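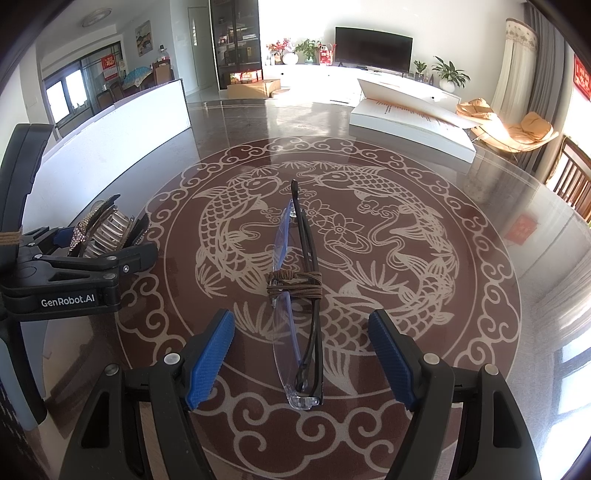

Kerix Koi Round Table Top

Round table top with a glossy dark reddish-brown surface and a cream line design. Two koi face each other over a central lotus flower, inside a wide border of cloud scrolls. Supplied by Trerkinico for living rooms and tea corners.

Surface: high gloss, reflects room light
Pattern: koi and lotus, cloud scroll border
Thickness: 12 mm
Pads supplied: 6, clear, self-adhesive
Maximum distributed load: 40 kg
Base: Sketlow pedestal, sold separately

Placement
Set the pads on the base before lowering the top. Two people are needed for the lift. Rotate the top until the koi face the main seating side, then check for rocking. Do not drag it once it is on the pads.

Use and care
Wipe with a soft damp cloth and dry at once. Abrasive powders dull the gloss. Items with stones, metal springs or exposed screws should be lifted — sliding them leaves fine scratches. A felt tray is available under the Admasu name.
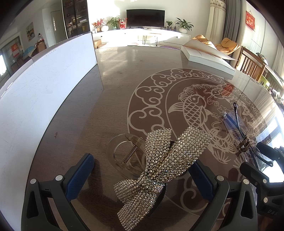
Rhinestone bow above the tabletop, with spring clip and eyeglasses.

Ordering
Tops ship flat, one per carton. Allow 5 working days for dispatch. Pads can be reordered separately in sets of 6.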